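Limomwood recap site – episode pages broken, running log

Status: open, mostly fixed. Newest at the bottom.

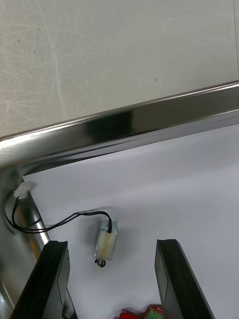 1. What was reported

Readers started writing in Thursday morning. Soap recap pages load with the wrong day's text. Title says Ernitz Harbor episode 82, body is episode 70. Comments are from a third episode altogether. Spoiler tags dead on every page – click and nothing happens, or the whole recap opens at once incl. the wedding stuff people were avoiding.

Also 500 errors on the cast list. Comes and goes.

2. Checked first

Cleared site cache. No change.
Cleared it again from the Wurnier panel, not the toolbar button. Wrong text gone for ten minutes, then back.
Tried another browser, tried phone. Same.
Drafts in the editor are all fine. Right text, right episode. So nothing is lost, it's only the public side.

3. Plugins

Turned off all of them, one at a time. Episode mismatch stopped when the Mäkelä scheduler went off. Turned it back on, mismatch back inside a minute. Did this twice to be sure.

Scheduler had updated itself overnight. New setting called "match by slot" is on by default. It pairs recaps with air slots and ignores the episode number. We skipped a week in September for the tennis so every slot after that is off. Explains why the older pages are ok.

Set it to "match by number". Saved. Had to save twice, first time it didnt stick.

4. Spoiler tags

Separate problem. Theme file was calling the old script name. Fixed the name in the footer, tags open and close again on desktop. On phone the tag opens but wont close. Still looking.

5. Cast list

Wurnier support replied 4:15 pm. They say page is timing out, too many portraits loading at once, over 500 with all the recasts and evil twins. Asked us to split it. Split by decade for now, 32 per page. No errors since but only watched it for an hour.

Their other suggestion was to upgrade the plan. No.

6. Comments

Comments stuck to wrong episodes did not move back when the setting changed. Ran the re-link tool, got most. The long fight under the courtroom episode is still sitting on the hospital one – makes no sense to anyone reading it. Moving those by hand tonight.

7. Still to do

– phone spoiler tags
– turn off auto updates for the scheduler
– re-send the newsletter, links in Thursdays one went to the wrong recaps
– check the Ernitz Harbor archive before the slot change, only spot checked so far
– ask Mäkelä if "match by slot" can be hidden

Leaving ticket open until the phone thing is sorted.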